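Home Archive Notes Reviews Contact
Search this site Search

Bench diary, April 7, 2020

12 comments 4 shares

Second week with the Plirnotach hand kit. I said I would write up the laundry trial the same day I ran it, so this is going down tonight with the kit still on the desk and the charger light still orange.

For anyone who skipped the last entry: Plirnotach sells a handheld gripper with a wide camera on it, a trigger handle, and a recording unit that clips to a belt. You do a chore with it, the unit logs finger opening and video together, and you upload the session. Vasiliauskas is the reseller. They lend it out for a month against a deposit, and if you send in enough usable sessions they take the rental off the bill. My loan runs out before I have made up my mind, I suspect.

Setup this morning took longer than the manual allows. The manual says to close the fingers fully, hold, open fully, hold, and wait for a beep. I got the beep on the fourth try. On the first three the unit reported that the fully open reading was out of range. The cause was the trigger cable, which had worked its way out of its guide in the handle. Pushing it back seated the reading at once. I have put a turn of tape over the guide. If it happens again I will file it as a fault with Vasiliauskas and ask for a new guide.

The pads are the part I most wanted to test. They come textured and fairly soft, and you can swap them without removing the finger. The old kit from Prokport, which I had in November, used hard pads glued in place, and fabric slid out of them all the time. I kept my notes from that trial and used the same pile rule today: unsorted, straight onto the bed, no smoothing out beforehand.

Session one was small garments only, socks and similar. Target was to pinch one item, lift it clear, and place it to the side. Thin cotton is easy if you come in nearly vertical. Coming in at a slant pushes the item ahead of the pads and you chase it. Knitted items are easier still. The texture bites into the knit and you can lift by a very small fold.

Session two was the mixed heap, with two quilted blankets left in it on purpose.
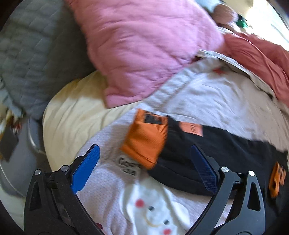

Fingers open over the mixed heap, blue pad left, navy pad right.

A few notes on session two. Quilting is the hard case. The seams hold the surface flat and there is not much loose material to close on, so I had to find a fold that already existed and take that. Where there was no fold I pressed down with one finger to raise a ridge and then closed on the ridge. It works, but it puts a side load on the linkage that I did not like the feel of. I checked the pivots afterward and found no play. I will check them again at the end of the week.

Printed fabric behaves differently from plain. The pads grip the printed area better than the cloth beside it, and on release the print tends to stick to one pad for a moment. Twice the log marked the item as dropped while it was still hanging there. That is a software matter and I have written it down for the support form.

The window is a problem. With the bed where it is, the far side of the view goes pale by midmorning and the exposure hunts each time I tilt up. The manual asks for even light and leaves it there. I closed the blind for session three and the preview settled. I should have done that from the beginning, and I expect session two to lose some clips in review.

Grip force is set by the spring and there are two springs in the box. I used the light one all day. The heavy one is meant for bottles and jars, and my forearm gave out with it last week after a very short run.

Battery: the unit went from 100 percent to 16 percent over the three sessions, with the screen on. That is poorer than the Prokport unit managed, but the Prokport had no screen, so the comparison is not fair. I will repeat it tomorrow with the screen off.

Upload is the weak point of the whole service. Session one went up on the first attempt. Session two stopped, resumed, and stopped again with error 302, which the help page does not list. I wrote to Zainab Shehu at Vasiliauskas, who answered within the hour and told me to rename the folder without spaces and try again. I did, and it went through. It took almost 300 minutes all told, counting the stalls. She says a fix is due in the next version of the desktop program. No date given.

She also asked whether I would do kitchen work next. I said yes, after the laundry set is finished -- I would like one complete set on one kind of material before changing anything.

Jillby called in the afternoon to pitch their own kit again. Cheaper, lighter handle, no pad swapping. I asked for the finger travel and the camera delay and the man on the phone had neither. He will send a sheet. I will hold off on a view until I have it in front of me.

Where I stand tonight on the Plirnotach: pads very good, linkage good so far, cable guide poor, software below what the price suggests. The handle is comfortable for the first session and a nuisance by the third -- the trigger edge catches the second joint of my finger, and I have a red line there now. A bit of foam might cure it, if foam is permitted under the loan terms. I need to read those.

For tomorrow: screen off battery run, towels only, blind down before I start. Find the spare cable. Ask Zainab about foam.

Previous entry Next entry
12 comments 4 shares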